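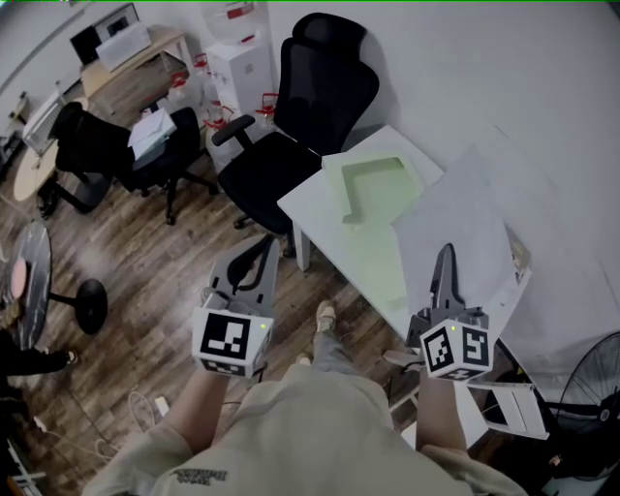 Graltico opens second stage of study into everyday handling tasks

Graltico has begun the second stage of its study into whether machines can take on ordinary chores in homes and small shops. The work will run until the autumn and will be carried out jointly with Testska, which is responsible for the task list, and Breltska, which will carry out the assessments.

The study covers tasks that most people do without much thought: folding a shirt, flattening a carton, sorting post, putting stock on a shelf and clearing a table after a meal. In the first stage, which closed in January, 518 attempts were assessed across eight tasks. Each was judged against the same standard that a shop manager or householder might apply, namely whether the job had been finished and whether anything had been damaged, dropped or left behind.

The results were mixed. Moving rigid goods of a known shape from one place to another was judged reliable enough for a supervised trial on a shop floor. Tasks involving paper, thin card and cloth were not. Of the eight tasks, three were passed to the next stage without change, and the remainder have been rewritten or broken into shorter steps.

Graltico said in a statement that the findings were in line with its expectations. "A tin of soup keeps its shape when it is picked up. A sheet of paper does not, and a great deal of work in shops and homes involves things that bend," the statement said. "We do not consider that a general household machine is close to being ready for sale, and we would advise caution where such claims are made."

The second stage gives particular attention to these softer materials. People carry out the tasks by hand using the same type of gripper that a machine would use, and the recordings are then used to teach the machine how the movement is made. Graltico considers this method better suited to paper and card than writing out each movement in advance, as the force needed can change from one moment to the next.
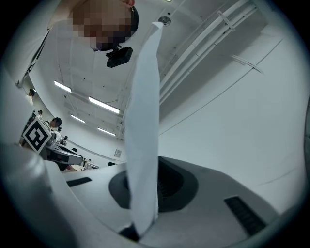

A long sheet held at one end will lean, curl or fold according to its weight and the way it is gripped, and the person holding it corrects for this almost without noticing. A machine must learn the same correction. In the first stage, the most common fault with paper was a grip that was firm enough to lift the sheet but left a crease in it. The next most common was picking up two sheets when one was wanted.

Breltska's assessors also recorded the time taken for each attempt. On most tasks the machine was slower than a person, in some cases by a wide margin. The partners do not regard speed as the main concern at this point. A machine that puts away stock slowly after closing time may still be of use to a small shop, while one that works quickly but has to be watched throughout is of little help to anyone.

Homes present a further difficulty. Shop shelving is broadly similar from one branch to the next, but kitchens and hallways are not, and objects are seldom left in the same place twice. Testska has therefore asked that all household tasks in the second stage be repeated with the furniture moved and the items changed between attempts. A task will be marked as passed only if the standard is met under each arrangement.

The revised task list includes placing a sheet of card flat on a table, putting a letter into an envelope, lining a tray with paper and folding a hand towel. Washing up and ironing have been left out at this stage. Testska said that both remained of interest – they are among the chores that householders most often ask about – but that heat and water called for separate safety arrangements which were not yet in place.

The effect on jobs has been raised with the partners by several shop owners. Graltico said that nothing in the first stage suggested a machine could take the place of a member of staff. The tasks under study make up a small part of a working day, and none of them involves serving customers. An independent review of this question has been requested from Brynjólfsdóttir, the consultancy which advised on the design of the original study, and will be published alongside the main report.

Shops wishing to host a supervised trial may apply to Graltico in writing. Applicants should have a stockroom that can be closed to the public and should be able to release a member of staff for up to two hours on each day of the trial. No payment is required, and all equipment will be removed when the trial ends. Applications from households are not being accepted at present.

A short account of the first stage, including the full task list and the standard used for marking, is available from Testska on request. Results from the second stage will be released once Breltska has completed its assessment.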